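4. Installing the Brolley Leak Sensor Hub

Read all of section 4 before drilling. The hub must be mounted indoors, on a flat wall, within reach of a grounded outlet. One hub supports up to 82 sensors. Larger sites need a second hub with its own site code (see section 7).

4.1 Before you start

Check that the carton contains the hub, the mounting plate, the power adapter, four screws with anchors, and the paper template. The sensors ship separately in packs. The commissioning label on the back of the hub carries the serial number and the pairing code. Copy both into the site log now. The label is hidden once the hub is on its plate.

CAUTION: Use only the supplied adapter. Other adapters with the same plug may carry the opposite polarity and will damage the charging circuit.

4.2 Choosing a location

Range is 300 feet in open air. Interior walls, plumbing stacks and metal ceiling grid reduce this figure. Corridors usually give better coverage than closets, and a central corridor is the preferred location in most single-floor buildings. Keep the hub at least three feet from electrical panels, elevator motors and large mirrors.

Do not mount the hub above a suspended ceiling. The space may be used for return air, and the status light cannot be read from the floor.
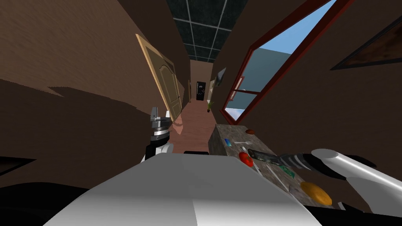
Satish Rana wrote in to say that the three-foot rule was not enough in his building, where a hub placed four feet from an elevator motor dropped its sensors every time the car moved. He shifted it to nine feet and the dropouts stopped. Where an elevator is present, run the signal test in 4.5 with the car in motion, and move the hub if any sensor reports below two bars.

4.3 Mounting the plate

1. Hold the paper template against the wall at a height of five feet and mark the four holes.
2. Check for pipes and cables with a wall scanner.
3. Drill to the depth shown on the template. On heavily textured walls, add 1/8 inch.
4. Push in the anchors until flush.
5. Fasten the plate with the arrow pointing up. Tighten by hand.
6. Slide the hub down onto the plate until it clicks.

NOTE: If the hub rocks on the plate, one of the screws is standing proud. Remove the hub and reseat the screw. Do not pack the gap with tape -- the tamper switch needs full contact and will report an alarm without it.

4.4 Power and first start

1. Plug the adapter cable into the hub, then plug the adapter into the outlet.
2. Wait for the status light to change from amber to slow green. First start can take six minutes.
3. Open the Brolley setup page and enter the pairing code.
4. Enter the site name. Names longer than 20 characters are shortened on the display.
5. Enter the default installer PIN, 1372, then choose a new one when prompted.

CAUTION: The hub will run on the default PIN for 48 hours and then lock. A locked hub has to be reset and every sensor paired again.

The backup battery reaches full charge overnight. Until then, a power cut will shut the hub down without sending an alert.

4.5 Signal test

1. On the setup page, select Test, then Walk.
2. Carry one sensor to the farthest planned position and set it on the floor.
3. Press the sensor button once. The reading appears on the setup page within ten seconds.
4. Repeat for each planned position, with doors closed.

Two bars or more is acceptable. At one bar the sensor will work, but battery life is shortened. No bars means the position is out of range -- move the hub or fit a repeater.

The hub stores the last 2000 events, including test readings. Clear the test readings before handover by selecting Log, then Clear Test Data. Alarm events cannot be cleared by the installer.

Section 4 revised January 2018. Continue with section 5, Placing Sensors.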